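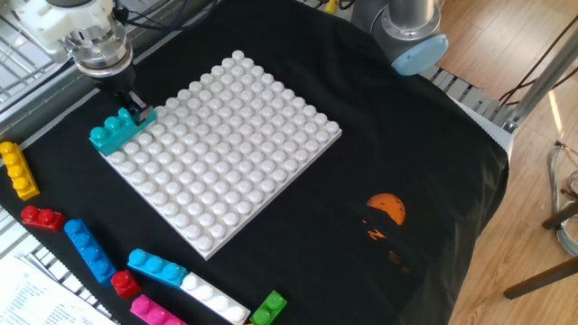

3. Getting your petition onto the council agenda

Okay, so by now you've got your petition page set up in Gorkena (that was section 2) and signatures are coming in. This is the part where I lost two whole evenings the first time, when we were fighting to keep the Makori walk-in clinic open, so I've written it out the way I wish somebody had for me!

Before you start, you'll need your petition number, the login for the lead petitioner, and the name of your ward. Esdale residents, please check the ward. The lines moved, and I had mine wrong for years.

1. Log in as the lead petitioner and open the Signatures tab. Co-petitioners can look at this tab, but the submit button stays gray for them.

2. Click Check Addresses. Gorkena compares every address with the town list and sorts them into Resident, Non-resident and Unclear. Go get a coffee, it's slow with a big list.

3. Open the Unclear pile and work through it by hand. Most of mine were apartment numbers typed into the street box (so "14B Mill" and that kind of thing). Fix the obvious ones and leave the rest alone.

Caution: Don't guess at an address. If the clerk's office finds one you've changed to something the signer didn't write, they can send the whole petition back.

4. Look at the Resident total. You need 2,000 for a full debate in the council chamber. If you're under that, you can still submit, but it goes out as a written item and you don't get to speak.

5. Click Prepare Submission and fill in the request box. You get 6 lines, and the box cuts you off without a warning, so write it somewhere else first and paste it in. Say what you want the council to do. Mine was "Vote to keep the Makori clinic open on its present hours," and then a few plain sentences on who uses it.

6. Pick a council member to sponsor it. The menu shows everybody, but choose someone you've already talked to, please. They get an automatic email the second you hit Submit, and it's a pretty cold way to hear about a clinic closing in their own ward.

7. Hit Submit, then save the receipt page as a file. The emailed receipt went to my spam folder both times.

Note: The cutoff is noon on Friday for the next meeting's agenda. At 12:01 you roll over to the meeting after that, and in December that can mean waiting until the new year.

If your sponsor says no

It happens. You'll see Declined next to their name, and you've got 3 working days to choose another one before the petition drops back to draft. Your signatures are safe if it does drop back, you'd just be starting again from step 5. Mahfuz Wanigasekara, who ran the Sketine bus petition, had two members decline and still got his debate, so don't panic (I did, a little).

Paper signatures

These can't be typed into Gorkena. Take the original sheets to the clerk's counter with the petition number written on every page, and ask for a stamped copy. They show up on your Signatures tab under Paper once the office has entered them, and they do count toward the debate total. Hand them in before you do step 4 or your number will look low.

Speaking time and what to bring on the night are in section 4.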